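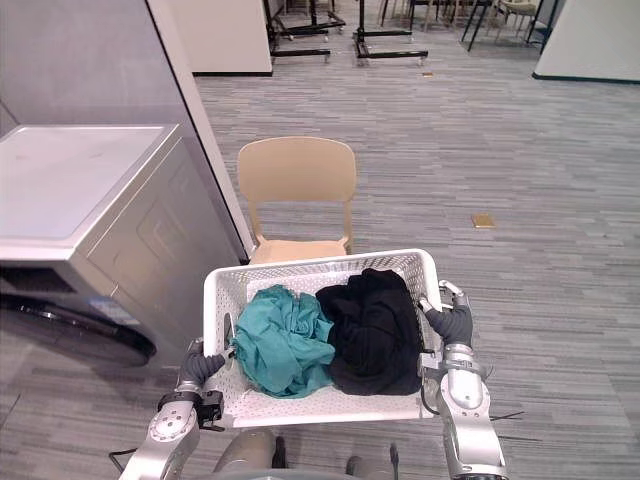 A teal cloth and a black garment in a white laundry basket.

Jurkurstead Masters Swimming: questions people ask before joining

I have been answering the club inbox long enough to be suspicious of most claims made about adult swimming, including a few of ours. The answers below are the ones I would give you at the poolside. If you want the cheerful version, there is a leaflet at reception.

Zhuoran Zeng, membership

Do I have to be fast?

No, though every club says that and some of them don't mean it. Our slowest lane is slow. People in it stop at the wall, chat, and set off again when they feel like it. What we do ask is that you can swim 70 metres without holding on to anything, because the deep end at the Dristton pool is properly deep and the lifeguard would like an easy evening.

What does "masters" mean? It sounds like you have to be good.

It means adult. The word puts off exactly the people we would like to have, and I have argued for dropping it twice. We are stuck with it for as long as the meets use it.

Which stroke do most people swim?

Front crawl, mostly because it is what the sessions are written for. You can swap in breaststroke whenever you like, but move down a lane if it slows you a lot. Butterfly is done by a small number of people who enjoy it and by a larger number who believe they ought to. You are excused.

Will I get faster?

In the first few months, probably, if you have come from swimming alone. A lot of that is having someone else decide when you rest. After that it gets harder to say. I have seen people put in four evenings a week and stand still for a year, and I have seen others drop time after a long holiday. Be wary of anyone who promises you a number.

Is the coaching any good?

It depends what you are after. The coach writes the sets, watches from the side and will pick out one thing for you to change. One thing is plenty. If you want underwater filming and a stroke report you will have to pay someone for it, and before you do I would ask to see what came of the last person's report. Mine told me my left hand crossed over. It still does.

Should I buy paddles, fins, a snorkel, a tempo beeper?

Not yet. Goggles that don't leak, a costume that stays on, and a bottle of water. We have a cage of pull buoys and kickboards you can borrow, and they are scruffy but they float. Fins are useful for some drills and you may want a pair by winter. I have never been convinced by hand paddles for beginners: they make you feel strong and they make your shoulders ache.

And the expensive racing suits?

You will hear that they take seconds off. Perhaps they do, for somebody who was already close to their best. For the rest of us, they take a long time to get into and they split. Race in your training costume the first time. If you are still keen after that, ask to see one on somebody your own size before you spend the money.

What is the Grement Shield?

A yearly match between us and Sæther, swum every December. It is relays and short races, with a handicap on the individual events so that the fast ones don't walk off with everything. The handicap is worked out from times people hand in themselves. I will leave you to think about how well that works. We lost last year's by 11 points and there is still muttering over an anchor leg swum much quicker than the swimmer's declared time.

Do I have to race?

No. You may be asked, and if we are short for a relay you may be asked more than once, but no is a full answer. Some members have been here for years and never stood on a block.

What if I can't dive?

Start in the water. It is allowed in our own races and in the Shield, and you lose less than you would imagine. A bad dive costs more, in my view, than no dive at all. There is a dives and turns session once a month, after the main swim, and it is the one extra I would tell anyone to go to.

I have a bad shoulder. Will swimming fix it?

I don't know, and neither does the person in the next lane, whatever they tell you. See a physio. Swimming is often sold as a cure for every ache going — shoulders are what swimmers complain of most. Tell the coach before you get in, leave out anything that hurts, and don't be talked into "swimming through it".

How much does it cost?

The fee covers pool hire, coaching and insurance, and the current amount is on the joining form. I don't put it here any more, as old copies of this page kept being quoted back at me. You get 2 free trial sessions first. Use both. The first one is always odd, what with finding the changing rooms and not knowing anyone, and it tells you very little.

What happens if I stop coming?

You stop paying at the end of the month you tell us. Please do tell us. We can't guess, and we don't give back fees for months when you simply forgot you were a member.

How do I get there?

The 411 bus stops across the road from the Dristton pool. The timetable says the last one back leaves after our session ends, and most nights that is true. I would still have a second plan. The car park is free in the evening but fills up when there is five-a-side next door.

Can I wash my kit at the pool?

There is a cold rinse by the showers and a spinner that has been out of order more than it has been in order. Rinse your costume, take it home, wash it cool, and keep it off the radiator. The special chlorine-removing shampoos and washes I can't speak for. I tried one for a season and smelt exactly the same.

Is there a waiting list?

For the early session, usually. For the late one, hardly ever. People are very sure they can't swim at nine at night until they try it. Lanes are quieter then, and the water is no colder, despite what you may hear from the early lot.

Who do I contact?

Write to the membership address on the joining form and say roughly how far you can swim and which session you would like. I answer in the evenings. If you have heard nothing after a week, send it again, as the club's spam filter has strong views on new members.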